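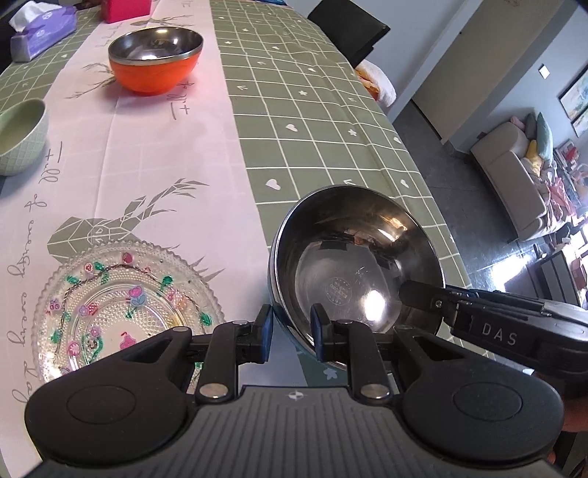
Session 3: Fingers, Pads and the Problem With Shiny Bowls

Notes for the Tulano workshop build course. Bring your gripper, your small screwdriver set and whatever state your wiring is in. I've seen worse, I promise.

Where we are

By now everybody should have a body shell, two linkage arms that move together, and some kind of finger on the end of each one. If your arms still move at different speeds, go back to the Session 2 sheet and redo the centering step before you touch anything in this one. I know it's boring. I skipped it on my first build and spent most of May blaming the servo, which was fine the whole time.

Today is all about contact. We're going to look at what happens when two padded fingers close on the edge of something, and then we'll do it at the table with real kitchen stuff, two grippers at a time.

Why a bowl rim

I love bowl rims for teaching because they're thin, curved and a bit rude. A block of wood gives you two flat faces and forgives nearly everything. With a rim, one finger goes inside and the other stays outside, so the inside pad meets a hollow curve and the outside pad meets a bulging one. Flat pads touch both of those along a narrow strip and that's it. All your holding force goes through that strip!

Now tilt the bowl up, the way we have the steel one with a gripper straddling the rim and a second one pressing its tip against the inside. As soon as the bowl leaves the table, its weight hangs out away from your fingers and wants to swing around the pinch point. A soft pad fights that twist much better than a hard one (more area in contact), but a pad that's too soft lets the bowl sag. You're looking for the middle, and you find it by trying pads.

The second gripper is there to take up the twist. It doesn't have to squeeze at all. A single jaw tip resting on the inner wall, well away from the first pinch, gives the bowl another place to push against. If you're on the second gripper, go gently, and tell your partner before you let go.

Pads

The blue rubber ones are my favorite for metal. I've also got a bag of foam offcuts and a few cast silicone pads from the Gelumeck kit, and you're welcome to any of them. A few things I've learned the annoying way:

Wipe the pads before you start. Finger grease on rubber plus polished steel equals a bowl on the floor.

Check that the two pads face each other squarely when they're nearly closed. If they meet like a V, loosen the fingertip screws, close the jaws on a piece of card, and tighten again with the card still in there.

Glue goes on the finger, then wait, then the pad. Read the tube. I don't care what the video said.

Screws

Go over every screw on both linkage arms before each session, and I mean every one. A quarter turn of slack at the base of an arm turns into a surprising amount of wobble at the tip, and you'll feel it right away on a rim. Snug is enough. If you lean on the driver you'll pinch the joint and the arm will stick halfway, and then you'll be back here asking me about servos. My own arms got stiff this way twice, so now I tighten, open and close by hand, and back off a hair if it drags.

Shine

Polished steel is miserable for cameras. The inside of a bowl is basically a curved mirror, so you get the room, the window, your own gripper and a big white glare spot all mixed up together, and the spot slides when you move. If you're tracking edges, track the rim and ignore the interior. Fereshteh Talebi, who wrote our tracking script, suggests turning the exposure down until the brightest patch stops bleeding into the rim, even if the rest looks gloomy. I tried it and my edge finder quit chasing reflections.

Glass is a different headache. A clear plate with a painted pattern shows you the flowers and whatever is printed on the cloth under it, both at once. Leave the glass one for later, please. It's a nice plate.

At the table

Work in pairs, one gripper each. Start with the bowl flat. Close on the rim, lift one side until it tilts, hold, lower it. Swap jobs and do it again. Then bring in the second gripper and repeat the whole thing with its tip on the inner wall. Aim for 21 good lifts per pad type and write down every slip, including the ones that were your fault.

In the log, put the pad, which side slipped first (inside or outside), and the closing setting from the Zarei board. My own bowl held best at 138 on the blue rubber. Yours will be different, so please don't just copy mine.

Before next time

Finish your slip log and bring it. If you have time, read the Benano handout on linkage geometry, at least up to the part about parallel jaws. The later pages get pretty mathy and we'll do those together.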